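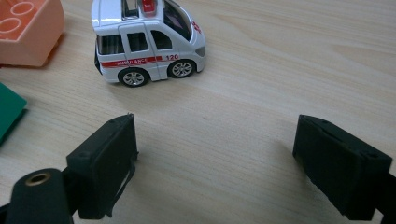

A toy ambulance with a red stripe and the number 120.

Toy library

A toy library is a service which lends toys, puzzles and games to families, in the same manner as a public library lends books. Some toy libraries have their own rooms, and others share a school, a church hall or a health centre. Many ask for a small yearly fee, while others are free for all residents of the district.

History

Lending of toys became common in many countries during the second half of the twentieth century. In the town of Clirnarmont the first toy library was opened in a former bakery, with one cupboard of donated toys. It now holds 2,686 items and has a second branch in the suburb of Jotero. The branch is open on Sunday morning, when many parents are free from work.

Collection

The stock is usually divided by age and by type of play. Vehicles, dolls and building blocks are the groups borrowed most often in Clirnarmont. Large things such as slides and tricycles are lent for a shorter time, as the waiting list for them is long. Toys with many small parts are kept in boxes with a lid, and a list of the parts is glued on the inside. 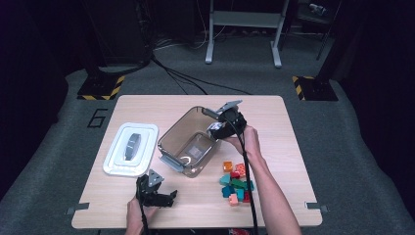
How long may a family keep a toy?
In Clirnarmont the loan is for 3 weeks, and it can be extended by 2 more if no other family has asked for the same toy.

Members may have up to 20 items in one year at the basic fee. A lost part is normally forgiven, but the loss of a whole toy must be paid for.

Cleaning and repair

Returned toys are washed with mild soap and dried before they go back on the shelf. Fabric toys are washed by machine. The Maluleke workshop, which is next door to the main library, repairs wheels, hinges and torn boxes, and it keeps old toys as a source of spare parts.

Cataloguing

Early toy libraries used paper cards with a drawing of each toy. The Clirnarmont library changed later to Fostik, a simple catalogue program in which members can search by age, by number of players and by noise level. The paper cards are still kept at Jotero, where some older members prefer them.

See also: Tool library, Public library, Playgroup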